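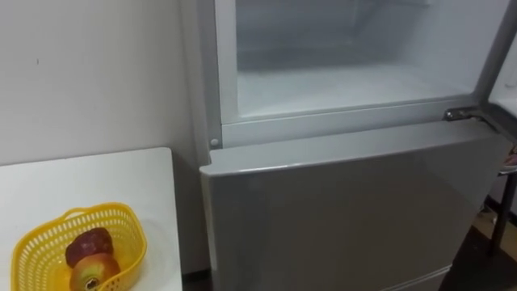
Minutes of the Pevthorpe office team meeting, September 2023

Notes by me, Yaa Abugri. It was my turn again, so please shout if I've put words in your mouth.

Present: Aba Ackah (chair), Tetteh Aryee, Josphat Obura, me
On the phone from the Skavov site: Yaa Nutsugah
To avoid muddle I'm "I" and the other Yaa is Yaa N.

1. Last month's minutes
Agreed, with one change. I'd written that Tetteh would rewrite the handover sheet by himself, and he'd like it known that Josphat offered to help. Josphat remembers this differently but is happy to be down for it.

2. How we hand jobs over
This took up most of the meeting. Tetteh had gone through the August jobs and found 83 that passed from the bookings desk to the site crews. Of those, 24 came back to the desk with a question before anyone could start. Mostly it was access times, or who to ring on arrival, things the customer had already told us once and which then sat in somebody's inbox.

Yaa N said the crews have stopped reading the sheet at all and just phone Josphat. Josphat said yes, he had noticed! He doesn't mind the calls but he does mind that the answers live in his head, and he's on leave for two weeks next month.

We went round the houses a bit on whether to make the form longer or shorter. I was for longer (I like a box for everything, you all know this) and was talked out of it. Tetteh's version is one side of paper with the access details at the top, and Yaa N asked for the customer's own words to be pasted in, even when they ramble, so the crew can judge for themselves. Aba wants to try it on the Rundumen contract first and leave everybody else on the old sheet for now.

Action: Tetteh to send the one-page version to all of us, Josphat to check it against a few of the jobs that bounced.
Action: Yaa N to ask two of the crew leads to use it and be rude about it if they need to.

3. Time set aside for fixing things
Aba reminded us that we agreed a protected afternoon back in the spring and have used it for catching up on quotes nearly every time. I put my hand up as the worst offender. Tetteh thinks the trouble is that we turn up without having chosen a job, so the inbox wins. Yaa N said that from the site it looks like a free afternoon for the office and nothing at all for the crews, which was fair and I don't think any of us had a good answer.

We agreed to pick one thing beforehand and put it in the diary entry by name. The first one is the shared folder, where there are still several price lists all called "final". The crews will get the same slot when the rotas allow, and Aba is going to look at what that does to the overtime.

Action: me to put the folder job in the diary and book Tetteh for it.
Action: Aba to talk to Yaa N about crew cover.

4. Kiss
For anyone new, Kiss is the scheduling trial and we're still stuck with the name. Josphat says it copes well with ordinary weeks and badly with anything moved at short notice — it keeps the old slot as well as the new one, so the van looks busy when it isn't. He has reported it and had a polite reply. We aren't paying for a full year until that's sorted. Aba asked him to keep a list with dates, and he said he already has one, which is very Josphat.

Action: Josphat to circulate the list before the next meeting.

5. Any other business
Yaa N asked whether the next meeting could be held at Skavov so the crew leads can drop in. Everyone liked this. Parking is tight so please share cars.

Tetteh asked for agendas to come out earlier. Aba said she'd try.

Next meeting: at Skavov, date to follow from Aba. Tetteh is down for the minutes.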